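Sotix 800 Parts Washer Detergent, Low Foam
Item 2921. Sold by Erstead Shop Supply.
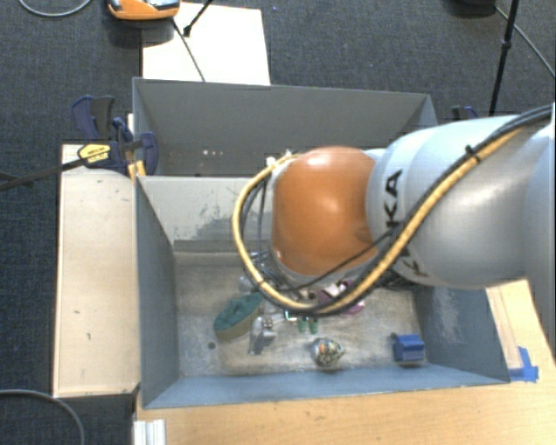 One buyer in Wurnia wrote that the powder left a white film on aluminum until the rinse was run twice, and that cutting the dose by a third cleared it up.

Alkaline powder for spray cabinets and soak tanks. Removes cutting oil, light grease and drawing compound from steel and cast iron. Test aluminum and zinc before use. Not for magnesium.

Dose: 300 g per 10 L of water
Working range: 50 to 75 °C
Pack: 20 kg pail with liner
Shelf life: 24 months, sealed

Add powder to warm water with the pump running. Skim oil daily. Do not mix with acids. Wear gloves and eye protection.

Pallet orders ship from the Mabaso warehouse.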